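Compte rendu de la réunion de l'atelier costumes - 12 septembre 2019, salle Jonholm

**Présents :** Catriona Gunn (animation), les deux habilleuses, l'équipe plateau, la régie
**Excusé :** l'éclairage
**Secrétariat :** régie

## 1. Approbation du compte rendu de juin

Adopté avec une correction : la location du portant double est à la charge de la production et non de l'atelier.

## 2. Budget

La dotation pour la reprise de *Clevmont* est de 300 euros. Les dépenses engagées s'élèvent à 136 euros : fil, pressions, deux fermetures à glissière et le nettoyage des manteaux du premier acte. Catriona demande que les tickets soient remis à la régie avec le nom du costume au dos. Le devis de Tosh pour les chaussures n'est pas arrivé. Relance à faire.

## 3. Manteaux et chemises

Les manteaux sont revenus du nettoyage. Une doublure est décousue sous le bras, reprise prévue avant le filage. Pour les chemises, la taille 42 du facteur est trop large au col - on déplace le bouton, on ne rachète pas. Les habilleuses signalent que les étiquettes au stylo s'effacent au lavage. Essai avec du ruban tissé sur les cols.

## 4. Shorts et ceintures de la scène de plage

Discussion assez longue. L'an dernier, les ceintures étaient rangées à part dans une caisse et plusieurs ont été échangées d'une représentation à l'autre. Le plateau propose de les laisser sur les shorts pendant toute la série. Les habilleuses sont d'accord, sauf les jours de lavage.

Décision : chaque short est préparé à plat sur la table, ceinture passée dans les passants, avant d'être mis sur cintre. Pour le short en jean bleu, on garde la ceinture en cuir marron à boucle métallique.

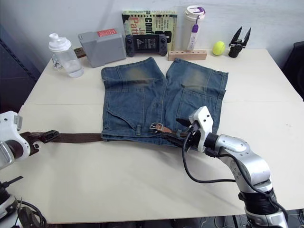 L'équipe plateau rappelle que le changement rapide se fait côté jardin, dans le noir, et que la ceinture ne doit pas être serrée d'avance. Elle reste ouverte sur le cintre et le comédien la ferme lui-même. Un essai chronométré aura lieu au prochain filage.

Pas de retouche sur le denim. La question de le vieillir davantage a été posée - Catriona préfère attendre de le voir sous les projecteurs.

## 5. Rangement de la réserve

Le rayonnage du fond est encombré par les cartons de *Clirnton*. La régie demande si on peut les descendre au sous-sol. Accord, à condition de sortir d'abord les chapeaux, qui craignent l'humidité. La clé du sous-sol est à demander à l'accueil.

## À faire

- Relancer Tosh pour le devis : Catriona Gunn
- Col de la chemise et doublure du manteau : habilleuses
- Ruban tissé, achat : régie
- Chapeaux à sortir des cartons : plateau

La séance est levée à 11 heures. La prochaine réunion sera fixée après le filage.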